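Eltisetti Hardwax Floor Finish, Satin, 2-Can Kit
Reviewed by Oleksandra Pylypenko
31/08/2018

Kit contents: one can base coat, one can top coat, two stir sticks, one microfiber pad, one leaflet. Price paid: $89. Stated coverage is 300 square feet for both coats. My test area was a spare bedroom and closet, 264 square feet together, with old boards sanded back to bare wood.

Preparation

The leaflet asks for a final sanding at 120 grit. I used 120 in the bedroom and 150 in the closet. The closet took up less of the base coat and came out slightly lighter. Stay with 120 unless you want that difference. Vacuum twice and wipe with a dry cloth. A damp cloth raises the grain, and the base coat is too thin to hide it.

Stir each can from the bottom. The solids in the top coat settle into a paste that does not come off the stick easily, and a short stir leaves it there. Five minutes per can was enough.

Application

The supplied pad is the weak part of the kit. It sheds along the cut edge, and the fibers stay in the film. I switched to a short-nap roller from the Teoh range after the first strip and had no more trouble. The base coat goes on easily and stays workable for twenty minutes at room temperature. The top coat gives you closer to ten. Work in full board lengths and do not go back over an area that has started to pull.

Coverage was as stated. I finished with a little top coat left over, enough for touch-ups, but not enough for a second room.

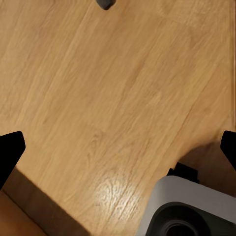

Sheen is where most floor finishes in this price range disagree with their labels. Satin should scatter light from a window or lamp into a soft patch with no hard edge. A glossier film gives a strong highlight instead, and the highlight makes surface texture easy to see. A varnished floor with a bright glare patch will show pale, sharp ridges in the grain there that you would not notice a few boards away. The Eltisetti finish sits between the two. Looking along the boards toward the window I could read some grain texture, mostly over the knots. From standing height it looks like satin.

Drying and odor

The base coat was dry to the touch in three hours and ready to recoat in eight. The top coat took overnight. Odor was moderate and gone by the third day with the window open. I put the furniture back after a week.

Wear

Water left standing for an hour wiped off without a mark. Coffee left for the same time made a faint ring that went away with the Kurnden neutral cleaner. A desk chair on hard casters dulled the film in four weeks, so use a mat or soft casters. Spot repair is simple: scuff, wipe, apply thinly, leave overnight. The patch is visible for a few days and then blends in.

Compared with Beltthorpe Floor Oil

Beltthorpe is cheaper and more forgiving to apply, but it needs a new coat sooner and marks with water. It also darkens the boards more.

Rating: 4 out of 5. One point off for the pad.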